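I've been putting off writing about the Plekico arm because I keep changing my mind, and a mate has already accused me of only liking it when it behaves. Fair enough. But I've had the kit for long enough now that I reckon I'm allowed an opinion, and mine is that it's a good arm sold with the wrong promise.

The promise, if you haven't seen the Zovgate catalogue, is "tabletop tidying out of the box". You pay your $328 for the gripper and wrist camera bundle (arm extra, grumble grumble), you run the setup, and off it goes clearing the bench like a very patient teenager. And the first evening I was thrilled! The instructions are lovely, the bolts are all the right size, and the fingers open wide enough for most things you'd find in a kitchen or a kid's toy box.

Then you start giving it real rubbish. The demo videos are all tidy little blocks, and blocks are easy, they're the same shape from every side and they don't cave in when you squeeze them. A scrunched-up drink carton is a whole other animal. It's shiny, it's creased every which way, and the only bit of it that's properly stiff is the screw cap.

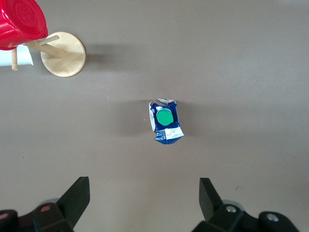 Qiuyue Tang, who put me onto the kit in the first place, thinks I'm being unfair. Her view is that a cheap gripper is a cheap gripper, and if you want it to cope with squashy packaging you sit down and teach it, same as you would with any of them. She's right that you can. I've done it, and I quite enjoyed it, in the way some people enjoy untangling Christmas lights. But that's a hobby, and the box says appliance.

What bugs me most is the support plan. Two tiers, and the cheaper one gets you a forum where Alasdair Ogilvie answers nearly everything himself (bless him, the man must never sleep). The dearer one gets you the Deng add-on, with the extra grasp settings that in my view should've been in there from day one. Charging for those is a bit rich.

So would I buy it again? Yeah, I would, for the hardware. If you like fiddling, grab one and ignore the catalogue. If you just want a clean bench, get a dustpan and keep your money until the June update's out.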